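Notes on metal parts bins and the benches they sit on. Thread, mostly for my own reference.

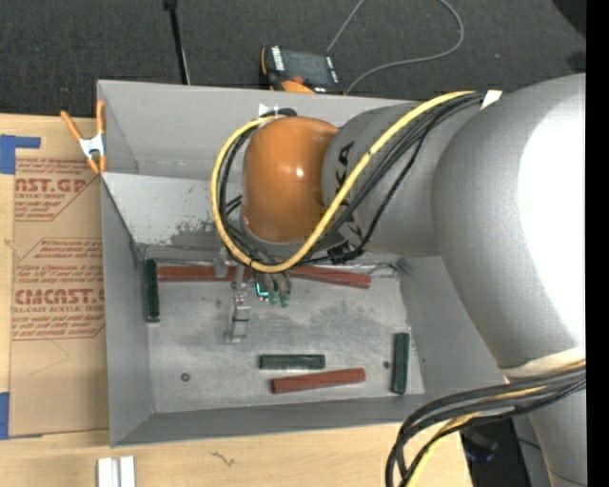
1/ Bare metal on a wood top slides. Any bin that gets reached into all day will creep toward the edge of the bench unless something stops it. I put a thin rubber sheet under mine. Cork works too but sheds.

2/ Sloped sides are worth paying for. Small parts run down to the floor of the bin and can be picked from the middle. In a straight-sided bin they stand up against the wall and you end up tipping the whole thing.

3/ The cost is capacity. My Tandeck bin has sloped walls and holds noticeably less than the straight Clolton with the same opening. I fill it more often. Fine.

4/ Finish wears first on the slopes, where parts get dragged. A scuffed dark patch there is cosmetic. I check it with a fingernail. If the nail catches, sand it with 1000 grit and move on.

5/ Cloudy stains on a bare metal floor are a separate matter. In my shop they are usually dried cutting fluid or old cleaner. Warm water, a drop of dish soap, dry right away. What remains after that I leave alone.

6/ Do not use steel wool on bare zinc coating. I did this once in April and had rust by the end of the month.

7/ Shigeru Wada asked whether I line the floor. No. Foam traps chips, and felt holds oil. A lined bin is quieter and that is the only thing I miss.

8/ Labels: outside of the near wall, never inside. Mine are plain numbers matching the parts list. Bin 608 is bearings, bin 1018 is steel pins. The match to actual part names was deliberate and has saved me some lookups.

9/ Wood tops: the pale ones show every ring and dent from a bin corner. I oil the Leitão bench twice a year and file the bin corners before they go on it. Took 11 minutes for the last one.

10/ Bin height matters more than I expected. With a tall bin on a standard bench the elbow comes up too high. I dropped the Nundthorpe bench by two inches and stopped noticing it.

11/ Still looking for a decent lid that fits a sloped bin and stacks. Send part numbers if you have any.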